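Chapter 3
A Morning at Pralbridge: Watching Robots Learn Everyday Work
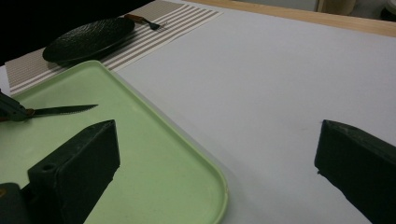

Most people who set out to study robots begin with the grand machines, the ones that weld car doors or lift pallets to the top of a warehouse, and I quite understand why, because they are wonderful to watch. We are going to begin at a table instead. When I was first invited to the August open day at Pralbridge, I had pictured something with a safety fence and a good deal of noise, and I had even brought earplugs (they stayed in my coat pocket all morning). The work I was taken to see was the laying and clearing of a place setting. There was a striped placemat with a round black plate on it, a small fork with a wooden handle beside the plate, and a knife held over a pale green tray by a dark gripper. You or I could deal with such a table while talking about the weather. For a machine it holds enough difficulty to keep us busy for this whole chapter, and for a fair part of the next one as well.

Our host was Nawal El Sherbiny, who has looked after the table work at Pralbridge from the beginning and who must be one of the most patient explainers I have ever met. She started by asking the visitors to pick up a fork from a bare table with two stiff fingers, without sliding it to the edge first. Try it now, if you have a fork handy! You will find that the thing lies very flat, that it wants to tip, and that you badly miss the soft pads of your fingertips. Then try a knife, and notice how you choose where to hold it long before your hand arrives. Samuele Martinelli, standing beside me, dropped his fork 3 times and laughed so much that he had to hand it on.

The word we need at this point is grasp. A grasp is the way a hand or gripper holds an object, and it includes where the fingers touch, from which direction they come, and how hard they press. A good grasp for lifting may be a poor one for putting down. Nawal showed us this with a plate, which she could lift very nicely by pinching the rim from one side, but which she then could not set flat without trapping her own finger underneath. We shall come back to that plate in section 3.2, where it will be joined by some bowls.

After a cup of tea we moved on to the question of how a machine comes by its grasps in the first place. One way is to write down rules for every object. Another is to let it learn from many examples of the work being done, and this is the way preferred at Pralbridge. Kirsty Ogilvie, who keeps the records there, told us that they had gathered 400 examples of cutlery tasks before the summer, and that she had watched every one of them through to the end. I asked whether it grew dull. She said that the forks did, a little, but never the knives – people handle knives in so many different ways.

Before you read on

Lay a single place at a table, then clear it on to a tray. Do it slowly, and write down each separate movement of your hands. Keep your list somewhere safe, as you will want it for the exercises in section 3.3. My own first attempt came to 33 movements, and when I did it again after lunch I found two that I had missed.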